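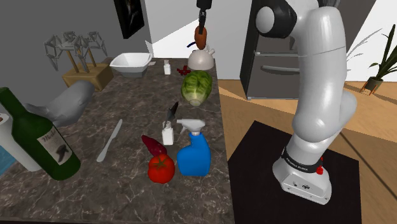
Progress report to Fujimoto Fund
Project: Purkura, a privacy tool for web browsers
Prepared by Gadisa Wolde, 8 December 2019

Dear Marcelino Paredes,

This is our second report under the grant. It covers the work since the end of winter and the plan until March.

The main task of this period was the new filter engine. The old engine read the complete rule list each time when a page was opened, and on older phones this was too slow. The new one reads the list once and keeps it in memory. In our tests on the cheapest phone we have, the delay before a page opens went down by 34 per cent. On desktop computers the difference is small and most people will not notice it.

We also changed how the rules are updated. Before, a user had to wait for a new version of the extension in the store. Now the rules come separately from the Gostovitz server, every 10 hours, and each file is signed. If the signature is wrong, Purkura keeps the old rules and shows a grey icon. Some testers did not understand the grey icon, so we are writing a short help text for it.

The public test started later than planned. We expected the store review to take two weeks but it took almost six. At present 237 people use the test version. They sent us nearly 60 reports, mostly about news sites where the video player stays blank. We have fixed the player problem for the larger sites. For the smaller ones we do not yet have a good solution, as each site builds its player in a different way.

The translation work is behind schedule. French is finished, Spanish is half done. We would like to ask your permission to move the unspent travel money to this item. The total budget does not change.

Until March we plan to do the following:
- finish Spanish and the help texts
- bring the engine to the Sosel browser, which has different rules for extensions
- organise an outside security check of the update server

For the security check we have received one offer and are waiting for a second. I will send you both before we choose.

With kind regards,
Gadisa Wolde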